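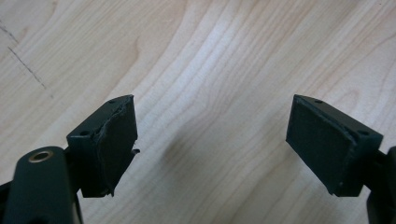 4 Preparing and oiling a new worktop

4.1 Before you start

Read this section to the end before opening the tin. It covers solid wood worktops in the Vurier range, supplied unfinished. Worktops supplied with the Grikitz factory coating must not be oiled; see section 6.

Leave the worktop flat in the room where it will be fitted for at least two days, with the wrapping slit along both long sides. Support it on four or more battens of equal height. Do not lean it against a wall or radiator.

You will need:
Worktop oil, 717 Clear or 717 Satin
Abrasive sheets, 120, 180 and 240 grit
Sanding block or random orbital sander
Vacuum cleaner with brush head
Lint-free cloths
Short-pile roller, or a flat brush for edges
Nitrile gloves

CAUTION – Cloths soaked in oil can heat up and catch fire without a flame. Lay them out singly outdoors to dry, or put them in a metal container filled with water and close the lid. Never leave them bunched up in a bin.

4.2 Removing marks

Pencil lines, glue smears and handling marks show more clearly once oil is applied. Remove them at this stage.

1. Wipe the surface with a dry cloth.
2. Rub out pencil lines with a soft white eraser. Coloured erasers can leave dye in the grain.
3. Scrape off any dried glue with a cabinet scraper held nearly upright. Work along the grain.
4. Look across the surface towards a window or a low lamp. Circle any remaining marks lightly with chalk and sand them with 120 grit.

Note: Cutting lines for the sink and hob should be drawn on the underside wherever possible. If they have to be on the top face, finish all cutting before going on to 4.3.

4.3 Sanding

1. Sand the whole top face with 120 grit, following the grain. Skip this step if the face is already smooth and free of marks.
2. Vacuum, then sand with 180 grit.
3. Wipe with a cloth dampened with clean water and leave for one hour. This raises the grain.
4. Sand lightly with 240 grit by hand. Do not press.
5. Take the sharp corner off all edges, including the inside edges of cut-outs.
6. Vacuum twice, the second time at right angles to the first.

Do not go finer than 240 grit. The oil will not soak in evenly and the surface may stay tacky.

4.4 First coat

The room should be above 10 °C, with a window open. One litre of oil covers 56 square metres of planed softwood in total across all coats – allow considerably more for end grain and cut-outs.

1. Stir the oil from the bottom of the tin. Do not shake it.
2. Oil the underside first, then turn the worktop over on to clean battens.
3. Oil the end grain and the inside of all cut-outs. Repeat until no more is taken up.
4. Roll a thin coat on to the top face.
5. After 15 minutes, wipe off everything that has not soaked in.
6. Leave overnight.

4.5 Further coats

Apply two further coats to the underside and three to the top, rubbing down with 240 grit between coats. Treat cut-outs with every coat. If fitting an Andrade undermount sink, leave the last coat off the sealing area; the sealant will not hold on fresh oil.

Do not place appliances or mats on the worktop for one week. Light use is possible from the second day. Wipe up water at once during this period.

Replacement oil is sold in the Wukton spares list under part 224.

Section revised by Vasylyna Stelmakh, January.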